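Speaker notes: "Where was the hand, and when?"
Wednesday slot, after the coffee break. 40 minutes including questions. Timings are generous, don't rush the middle.

Opening (3 min)

Say hello, thank the organisers, check the clicker works BEFORE the first joke.

I work on Clalo, the part of our stack at Nimance that takes recordings from hand-held grippers and turns them into something a policy can learn from. I love this job! It's mostly clocks and coordinate systems, and I'm going to try to make you love those too.

Ask for a show of hands: who has trained a policy on wrist-camera data? Who has looked at the poses before training? (Expect fewer hands. Be kind.)

What the policy gets to see (6 min)

Leave the slide up for a good while before talking.

The camera rides on the tool, so the two fingers come in from the bottom and the whole desk moves when the hand does. We get no joint encoders and no fixed base. Everything we know about motion has to come out of the video and the inertial sensor.

Point at the gap between the fingers. They're open, with bare desk between them, and the black container with the grey lid is just beyond. Then point further back: the white roll standing right behind it, the boxes against the wall, the pens. All that clutter is lovely for tracking. Printed boxes give you corners everywhere. The plain desk gives you very little, and as the hand goes in for a grasp the plain desk is most of what's left. So the pose estimate tends to be worst exactly where we care most.

Also mention the clear glass bottle and the translucent cup. Our depth model has strong opinions about see-through things and they change from one moment to the next.

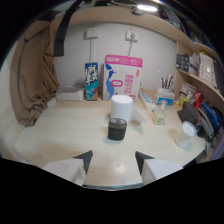 Clocks (9 min)

My favourite bit. Slow down here.

Video and inertial data are stamped by different clocks. For months we assumed a constant offset. We were wrong, it drifts. On our older units we measured an error of 33 milliseconds by the end of a long session, and if the hand is moving quickly that's plenty to put the fingertips in the wrong place.

Fix: we estimate the offset in short windows and fit a smooth curve through them. It's a small piece of code and I'm prouder of it than of anything else in the repo. Show the before and after plot. Let people enjoy it.

Mention that Hidari (our replay tool) draws the fingertip path back over the video. If the path swims against the desk, the timing is off. You can spot it by eye in seconds.

Planning on top (8 min)

Laitinen is the planner. It takes a short chunk of predicted hand motion, checks whether the real arm can reach it, and nudges it if not. Runs at 100 Hz on the arm, while the policy itself is much slower.

Explain chunk blending with your hands, it works better than the diagram. Old chunk fades out, new one fades in. Without blending the arm twitches at every handover.

Be open about the failures: we replayed some 400 recordings through the planner in June, and the ones it rejected were nearly all wrist angles. People twist their wrists in ways our arm hates. We now flag those at import, so they don't turn up as a mystery three days later.

Live demo (6 min)

Hidari only, from the laptop, no network. Scrub slowly. Toggle the time correction on and off at least twice, people always want to see it again.
If it crashes, go to the backup slides.

Questions (8 min)

Likely ones:
Why not use motion capture? Because we want to record in ordinary rooms, and you can't carry it in a rucksack.
Does it work with two hands? Partly. The relative pose between hands is still shaky, and I'd love to talk to anyone who has cracked it.
Is the timing code open? Yes, link on the last slide. Leave that slide UP.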